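I put off buying a proper side table for longer than I care to admit (we had a stack of magazines and a milk crate doing the job, bless them), so when the Bratwood square table came up on special in November I finally gave in and ordered one. It cost me $574 delivered, which made my eyes water a bit, but I've now lived with it for 5 months and I'm very glad I did.

Mine came from the Mimley showroom, and they were lovely on the phone. Delivery took 2 weeks. The box was heavy, so get a mate to help you up the stairs if you have any! Putting it together was easy enough, although the little bag of bolts had the long and short ones all mixed in and the instructions seem to think you'll know which is which.

The colour is what sold me. I'd been tossing up between this and the Akpan, a much darker timber, and I kept coming back to the honey finish because our lounge gets so little sun of a morning.

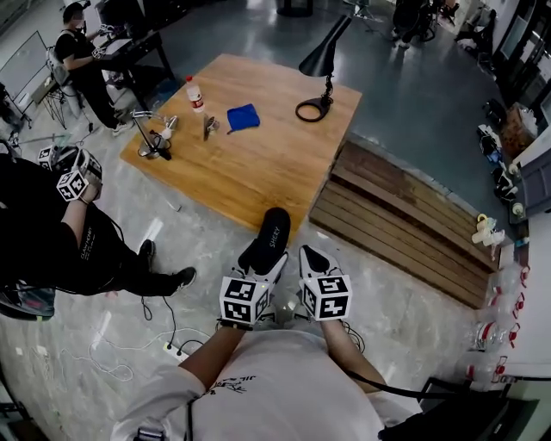
*Honey-coloured top with a light grain, water bottle near the back corner.*

I've been rubbing in a bit of Nultitetti wax every couple of months and it's kept up beautifully. We did get one ring from a hot mug (my fault, I was on the phone to my sister) and it mostly came out with a soft cloth and some patience.

Grumbles? Only 2. The felt pads under the legs fell off in the first week, and I do wish it came with a lower shelf for the remotes and my crossword books.

Four and a half stars from me, and I've got my eye on the matching bench.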